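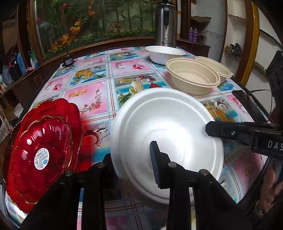 Bowl held tilted, ribbed pad against the underside. Glass plates to the left.

Tableware Tips for the Hand-Held Gripper
Greltine Robotics Club – workshop notes, updated 14 September 2019

These notes cover the bowl and plate exercises in the student project. They assume you have finished the bench introduction and can open and close the jaws without looking at your hand.

Setting the table

Wipe the tablecloth and let it dry before the first run. Crumbs end up in the pad ribs and are slow to pick out. Smooth the cloth from the middle toward the edges. Light bowls catch on a fold and spin.

Keep glass at least a hand's width from the piece you are working on. Jugs and anything tall go to the back.

Gripping

Approach a light bowl slowly. Thin walls flex well before they slip, so stop closing when the rim starts to change shape. Two short squeezes give better control than one long one.

For an upright bowl, put one finger inside the wall and the other outside, then close. For a bowl on its side, support the base first and bring the second gripper in afterward. Move both wrists together when turning a piece. If one lags, the bowl twists out of the pads.

Lift straight up before moving sideways. Set down on the near edge of the base, lower the far edge, then open. 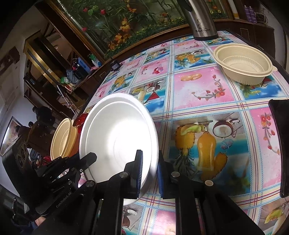
One finger inside the wall, one outside. Second gripper at the lower left rim.

Stacked pieces

Nested bowls stick. Break the seal with a quarter turn by hand before the run. Do not pry with a fingertip. Scalloped edges should be gripped at the same point on each side – a ridge against a hollow will rock.

Pads and pins

Wash rubber pads in lukewarm water with a drop of dish soap. No alcohol. Stains that survive soap can be rubbed lightly with 400-grit paper, along the ribs. Check the pivot pins for play at the start of each session. Spare pads are in the Dukell drawer, screws in the Phelan tin.

Keeping the log

The Zilline project needs 2,000 accepted runs. The count at the end of August was 1,138, with a further 219 rejected, mostly for dropped pieces or a sleeve over the jaws. Roll sleeves above the wrist. Write down a drop when it occurs and start a new line for the next attempt.

Return bowls to the shelf dry, largest at the bottom.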